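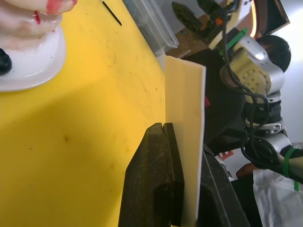 What's the best way to keep a craft table tidy while you're still working on it?

Give every small part a plate or a cup before you start, and keep the middle of the table clear. A plain round plate is good for anything with paint or glue on it. A clear cup holds sticks upright, and you can see what's left.

Pick a mat in a bright color. Dark crumbs and bits of thread show up on yellow, so you'll catch them before they end up stuck to your work. Wipe it down with a damp cloth at the end of the day and let it dry flat. 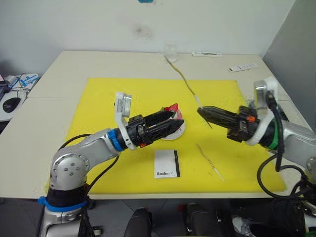 Cards and tags come last. Keep them in a drawer until the glue has set, or they'll pick up smudges. If you buy them in packs of 500, take out only what you need for the evening. Iwona Lis keeps up to 400 in an old shoebox, sorted by size, with the lid on.

Cut string and cord to length first and put the spool away.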